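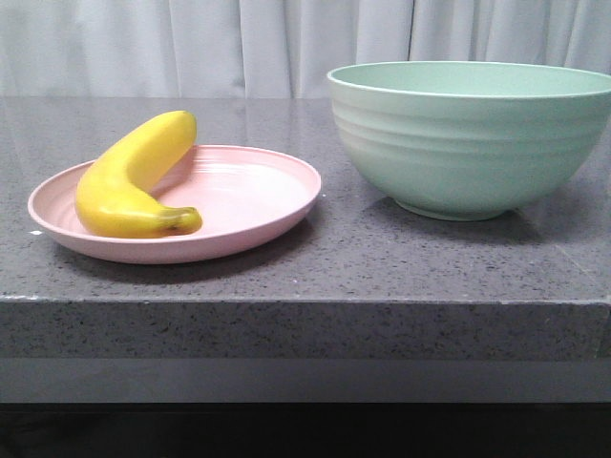 The five-a-day app and the man who won't download it

Rizal Liem has been a dietitian in Cikdale for most of his working life, and he has a face he makes when someone says "gamified". He made it twice before our coffees arrived.

The subject was Plornura, the food-tracking app that the local health service began handing out free in May. Users log each piece of fruit and veg, collect points and keep up a "streak". The launch brochure says 741 residents signed up.

"Signed up," Liem says. "Fine. How many opened it a second time? I've asked. I've had 2 emails back and neither one had a number in it."

I put to him the claim from Brevex, the app's developer, that logging meals makes people eat better. He asked who was in the comparison group. I didn't know. "No, well, there isn't one in anything they've sent me."

His other complaint is with the points. A banana scores 4. So does a cup of frozen peas, and so, for reasons he can't get out of anyone, does a small juice.

"You've got people chasing points with juice. I had a bloke in who was chuffed with himself. His sugars weren't chuffed."

Rafia Qureshi, who ran the rollout, was more patient with my questions than I'd expected. She concedes the juice score "needs another look" and says usage figures will be released once they've been checked. When? "When they're ready." She does think Liem is being a bit unfair. "Rizal sees the people it didn't work for. The ones it suits don't book in with a dietitian."

It's a reasonable point, and I took it back to him. He thought it over for longer than I'd have guessed.

"Could be," he said. "Then show me those people."

What would he spend the money on? Cooking classes, he says, and a cheaper bus to the Hamdy Street market. I asked whether there was good evidence for cooking classes. He laughed and said it was patchy.
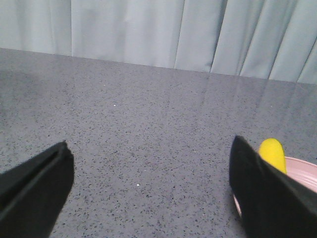 Bench space: Liem says most of his clients have enough of it to cook on.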